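Liltisville Clothing Swap Is Back, and It Has Finally Got a Proper Home

26/05/2025
By Kaja Juška

LILTISVILLE -- I get to write the press release this year, which means you get it the way I talk. So here goes: the Liltisville Clothing Swap is coming back in November, it's going to run a whole weekend instead of one frantic afternoon, and we're moving out of the library basement and into the old Dogar shoe store on Flimby Street!

If you came last time you know why I'm so happy about that. We had 303 people through the door of a room that was built for story hour. Folks were trying on winter coats in the stairwell. Somebody's grandmother was holding court on a pile of jeans, and I spent most of the day saying "excuse me" and carrying hangers over my head. It was a great day (I went home with a raincoat I still wear all the time), but we couldn't do it like that again.

The Dogar building has been closed since the last owners retired, and the new landlord, Bisurent, is letting us have the ground floor for free. It has big front windows, a ramp at the side door, real fitting rooms with curtains that close, and those long padded benches where you used to get your feet measured. Asif Ghumman has been over there with a tape measure and thinks we can get 37 racks in and still leave room for strollers. I said he should leave room for me too.

For anyone new, the way it works is pretty simple. You bring clean clothes you don't wear anymore, you get one token for each piece, and you trade your tokens for whatever you like. A T-shirt costs one token and so does a wool coat. We've been asked every single year to change that, and every year we talk it over for an hour and leave it alone. Kids' clothes don't need tokens at all. Take what fits them.

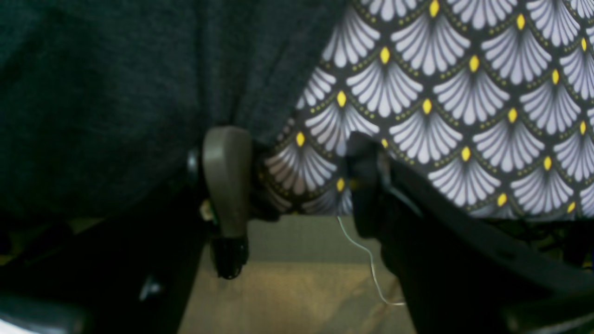
What we'd love to see more of is everyday stuff. We always get plenty of party dresses and we never get enough plain T-shirts, work pants, pajamas in grown-up sizes, or anything at all for tall people. Last year the tall rack was empty before lunch. If you have a teenager who shot up over the summer, please think of us when you clean out that closet.

A few things we can't take: underwear, swimsuits, pillows, and anything that smells like the garage. Small holes are fine and missing buttons are fine, because the mending table is coming back and it's going to be twice as long. Hipólito Espinoza will be running it again with two sewing machines and his cookie tin of buttons, and he's promised to teach anybody who sits down how to sew on a patch pocket. He'll also fix a zipper if you ask nicely, but there was quite a line for that last year, so come early if you've got a zipper.

New this time is the cut-up bin. It's for the shirts that are too far gone to swap -- stretched necks, bleach spots, paint. We'll have scissors and a couple of patterns set out, and you can turn them into tote bags, dust cloths, braided rugs or dog toys. I made a rug out of old T-shirts last winter and it took me forever, and it's a little lopsided, and I love it. The soft jersey ones braid up best. Stiff fabric fights you the whole way, so save your old canvas for the totes.

We do have a goal for the weekend and I may as well say it out loud. Last year 700 pieces went home with somebody new. This year we'd like to double that, and with two days and a decent-sized floor I really think we can. Whatever is left at the end gets sorted and boxed, and the boxes go to the county clothing closet the next morning, so nothing sits around.

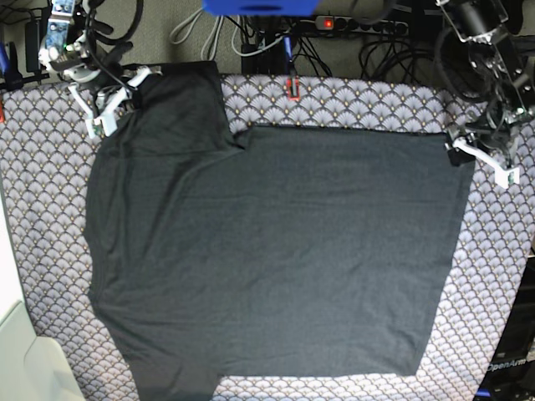 Bram Timmermans wrote to us after the last swap to say he'd been ready to throw out half his dresser, and that the afternoon had changed how he shops. "I used to buy shirts in packs and toss them when they lost their shape," his note went on. "Now I've got four I traded for and one I patched, and I haven't bought a new one since. My only complaint is that you closed too early. I was still in line for the button guy." We heard you, Bram. Closing time is two hours later on both days.

Drop-off starts the first week of November at the side door of the Dogar building, on weekday evenings from five to seven. Please fold things if you can, and put them in bags we can keep. If you can't get there, Kausar Tarar has a van and a lot of patience, and she'll pick up from anywhere inside town limits as long as you call a day ahead. She's also looking for people to ride along and carry, and she pays in very good samosas.

We still need hangers (so many hangers), full-length mirrors we can borrow for the weekend, and folks who don't mind folding. You don't have to sign up for a whole day. An hour is great. If you like steaming shirts while listening to the radio, I've got just the corner for you.

Admission is free, with or without clothes to trade. If you come empty-handed we'll start you off with three tokens at the door. Street parking is free all weekend, and the side ramp will be open the whole time.

Reporters and photographers are welcome at any of the drop-off evenings or at the swap itself. Just ask people before you take a picture of them in a half-zipped dress.

More from the Liltisville Clothing Swap
Thank you for 303 visits to the library basement
How to braid a rug from old T-shirts
Mending night: darning socks with Hipólito
Wanted: hangers, mirrors, folding tables
What happens to the leftovers?

Contact: Kaja Juška, Liltisville Clothing Swap, 732 Flimby Street, Liltisville | © 2025 Liltisville Clothing Swap | Back to top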